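October
By the Recruitment Desk, Wonerham Institute of Applied Hearing

Call for participants: speech perception in background noise

The Wonerham Institute is recruiting adults for a listening study on how well spoken sentences are understood against steady and fluctuating noise. The study is run with Le Goff Acoustics and uses the Cidby sentence corpus, a set of 1,002 short recordings in American English.

Eligibility. Applicants must be 18 or older, speak English as a first language, and have no ear surgery on record. Hearing aid users may apply and will be assigned to a separate group. Persons who took part in the earlier Rondetti trial are not eligible.

Procedure. Each participant attends two sessions of 90 minutes. The first consists of a hearing test and a practice block. In the second, participants listen over headphones and repeat each sentence aloud. Sound levels stay within occupational limits throughout. A break of 30 minutes is provided between blocks.
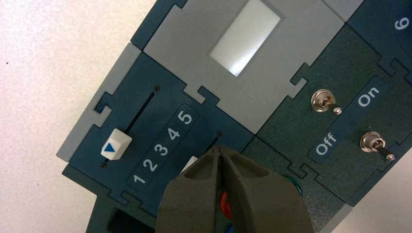 Vol. 2, p. 30

Compensation. Payment is $30 per session, issued by check after the second visit. Parking is validated at the front desk. Participants who withdraw after the first session are paid for that session only.

To apply, call the recruitment desk at extension 752 between 9 a.m. and 4 p.m. and leave a daytime phone number. A short screening interview is conducted by phone before an appointment is offered. Written consent is taken at the first session.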